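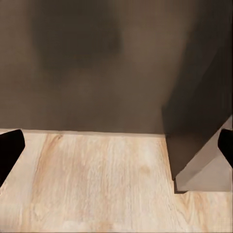 ホーム　特集　連載　産業　書評　定期購読

シェア 30　コメント 5

台所を片づけるロボットを見に行く

セルゲート社の公開見学会は午後2時に始まった。案内には「家庭用ロボットの現在地をお見せします」とある。会議室に椅子が並び、正面に大きなモニターが一台。私はてっきり隣の部屋に本物の台所があるのだと思い、開始前に廊下をうろついて受付の人に呼び戻された。台所はモニターの中にしかなかった。

同社が開発している学習ソフト「カルティア」は、シミュレーションで腕を動かし、棚や引き出しの扱いを覚えさせるものだという。説明役のマンジュ・ソランキ氏は開発責任者で、早口だが質問は最後まで聞く人だった。夜のあいだに仮想の台所を2,000通り回しています、と氏は言う。壁の色も床の木目も、家具の寸法もそのつど変わる。来場者から感心したような声が漏れた。私はメモに「で、本物は？」と書いた。

誤解のないように言えば、シミュレーションで訓練すること自体に文句はない。実機は高いし、皿を割れば掃除がいる。引っかかるのは見せ方のほうで、配られた冊子の表紙には湯気の立つ鍋と笑う家族が刷ってあり、画面で動いているのは指が二本である。表紙とモニターのあいだに何年分の仕事が残っているのか、冊子のどこにも書いていない。

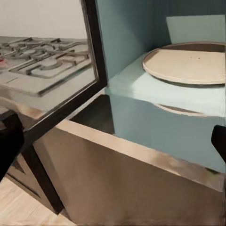
収納というのは、家庭用ロボットの宣伝でいちばん軽く扱われる作業だと思う。しまう、出す、と書けば一行で済む。ところが手元の視点に切り替わると、急に話が込み入ってくる。青緑色の戸棚の中に回転台のような丸いトレーが載っていて、その下の段にも、もう一枚の縁がわずかにのぞく。黒い指は開いたままで、まだ何もつかんでいない。黒枠の扉は大きく開き、視界を斜めに横切っている。人間なら首を少し傾けて奥をのぞくところだが、この視点からだと、下の段のトレーはほとんど棚板に隠れてしまう。

下の段に物があることを、ソフトはどうやって知るのか。そう尋ねると、ソランキ氏は「別の視点と組み合わせて推定します」と答えた。どのくらい当たるのかと重ねると、条件によります、とのことだった。条件の一覧はもらえなかった。後日送るという約束はいただいたので、届いたら本誌で紹介する。

質疑は30分の予定だった。前の列にいたストゥンディノラ社の技術者が、摩擦の設定について細かく聞いていたのが面白かった。木の扉は湿気で重くなる。蝶番は古くなれば垂れる。そういう台所を入れてあるのか、という質問である。氏の答えは、重さは変えているが、垂れた蝶番はこれから、だった。正直な返事で、この日いちばん信用できたのもここだと思う。わが家の流しの下の扉は少し持ち上げないと閉まらない。家族は全員そのこつを知っているが、誰かに教えた覚えはない。

会場の後ろには協力企業の小さな机もあった。ニシャド社は指先に貼る触覚センサーの試作品を並べていて、触らせてもらうと湿布のような手ざわりがした。画面の中の指にはまだ対応していないそうだ。実機につなぐ時期を聞くと、担当者はソランキ氏のほうを見、ソランキ氏は予算の話を始めた。

発売の見通しについては、5年以内という言葉が一度だけ出た。資料には載っていない。私はこの分野を取材するたびに似た年数を聞かされているので、手帳には書いたが、見出しにするつもりはない。次の見学会は2月で、今度は実機を一台持ち込むという。そのときは、うちの流しの下の扉を外して持参してよいかと聞いてみた。大きさを教えてください、と返された。いま測っているところである。

関連記事
・倉庫の自動化、棚卸しの夜に立ち会う
・触覚センサーは何を触っているのか
・掃除機を買い替えない人たち
・読者の台所から　開かない引き出し編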